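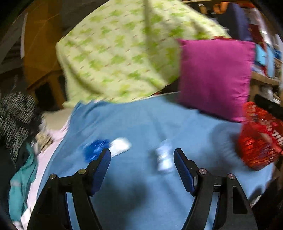

*Hand-held gripper over the light blue blanket, small things between the fingers. Tidying work, home rooms program.*

# At the Work: Our Year with the Grippers

Catherine Strachan asked me to put a gallery page together for the Makevano staff site, and I said yes before I'd thought about how much I would want to write under it, so please bear with me (or scroll, I won't be offended!). It's for everyone at the Plaltby office who keeps asking what the home rooms people do all day, and for the families of our crew, who I gather ask the same thing over dinner.

The short version is that we pick things up. We pick them up by hand, with a gripper on the end of the arm we were born with, and the recordings go across to the Andow team, who use them to teach their robots how to tidy a lived-in room. Four of us began on this in August, and there are seven of us now, most of whom came over from the old sorting line at Kinnear when the belts were automated.

## A few lines about the work

The little things are the hard things. A small bottle on a soft blanket wants to roll or sink or lean on its neighbour, and you learn to come in slowly with both fingers wide open. Innes Halliday spent years on the sorting line and has the steadiest wrist I've ever seen, and he still mutters at bottles.

Colour matters more than any of us expected. The Andow team like a room with plenty going on in it, and a magenta cushion and a red mesh basket near a heap of patterned bedding suit them very nicely. Elspeth Menzies, our rooms coordinator, has stopped apologising for the state of her own lounge at home.

The blue pads on the inside of the fingers get wiped down at each break, and we swap hands or swap people when a forearm starts to ache. That rule came from the crew. Kenneth Haldane wrote it on the whiteboard in the first month and management, to their credit, left it there and later put it in the roster.

Our best week so far was 818 finished pickups, and the target for next quarter is 900. I'll admit there was some grumbling about that number, and Catherine has agreed to look at it again if the breaks start getting squeezed.

People do ask whether we're training our own replacements. I don't have a neat answer. Some of the Kinnear crew miss the line, the noise and the radio and the same faces at the same spots, and a couple took the payout and were glad of it. The ones who came across are on day shifts now, and their pay was kept at the old rate.

If you'd like to have a go with a gripper, ring the Plaltby front desk and ask for me. Wear sleeves you can push up, and bring your own mug.

Lachlan Cairns, home rooms program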